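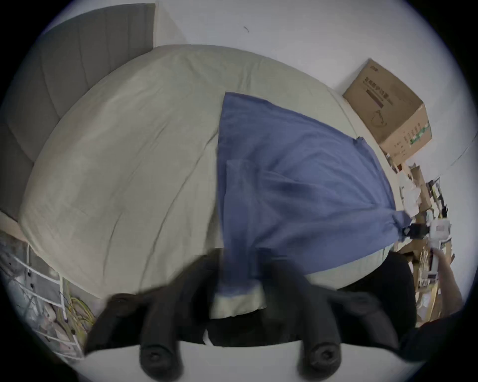
December, bench log, cargo liner patterns. Refit of the Narncombe wagon liner, pattern 1814, second cut. Rear corners still lift when the side hems are pulled tight. Blue cloth laid over the pale fitted sheet on the bed shows the same habit: it bunches and creases through the middle. So the slack goes into the corner darts, 6 mm each side, and the hem tension stays where it was.

Tan backing from Cumlow, roll 2833. Stiffer than the last roll, edge curls toward the face. Left flat under weights for 12 hours. Curl reduced, still present along the cut end. Trim that end off before marking out.
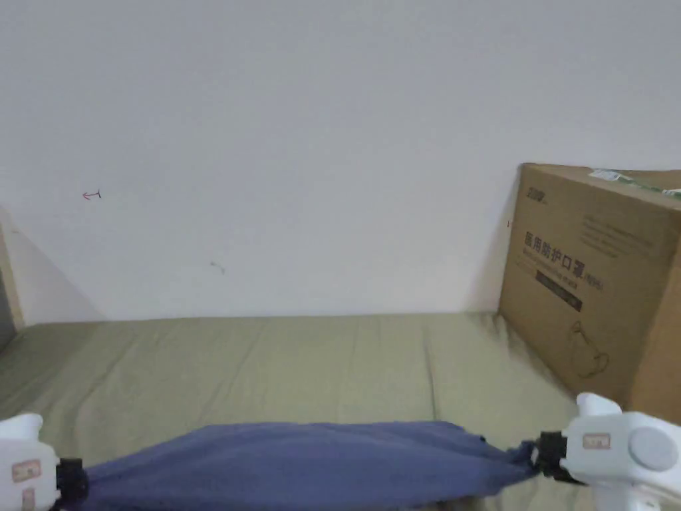
Bamumden clips tried on the rear edge – they hold, but the tongue scrapes the sill trim when the liner is pulled out. Tape over the tongue for now. Ask whether they make a shorter one.

To do: recut left rear corner, move the seat-bolt slot forward, check hatch seal clearance with the liner in. Do not bind edges until the slot is confirmed.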